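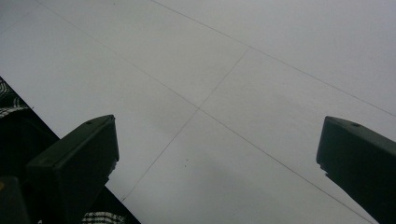

Inicio | Productos | Documentación | Preguntas frecuentes | Contacto

Categoría: Software de percepción y control

Preguntas frecuentes sobre Liltine 3

Actualizado el 21/5/24

¿Qué hace Liltine?
Liltine estima la posición de una pinza a partir de las imágenes de su propia cámara y de los datos inerciales. El resultado es una trayectoria que se puede enviar al planificador Bellamy o guardar en un archivo.

¿Por qué la trayectoria se pierde delante de superficies blancas y lisas?
El programa busca puntos con contraste. En una pared o un techo de un solo color encuentra muy pocos, y las juntas finas entre paneles ayudan solamente en una dirección. Si quedan menos de 200 puntos, Liltine marca el tramo como «débil» y continúa con los datos inerciales durante 2 segundos como máximo. Después, el tramo se corta.

¿Puedo recuperar un tramo cortado?
Sí, siempre que la cámara vuelva a ver una zona ya conocida del mapa. Active la opción «Relocalizar» y procese de nuevo la grabación completa. No es posible procesar solo el tramo.

¿Los dedos de la pinza molestan al cálculo?
Sí, porque se mueven junto con la cámara. Es necesario cargar una máscara que los cubra en posición abierta y cerrada. La ropa del operador no entra en la máscara fija - para ella existe el filtro dinámico, que viene desactivado.

¿Qué significa el error 268?
Las marcas de tiempo de la cámara y del sensor inercial no coinciden. Repita la sincronización en Verkance antes de grabar otra vez.

¿Habrá una versión para otros formatos de mapa?
Drarkomora prevé publicarla en octubre. Los mapas actuales se podrán convertir sin coste.

¿Le ha sido útil esta página? Sí (3) No (2)

Compartido 268 veces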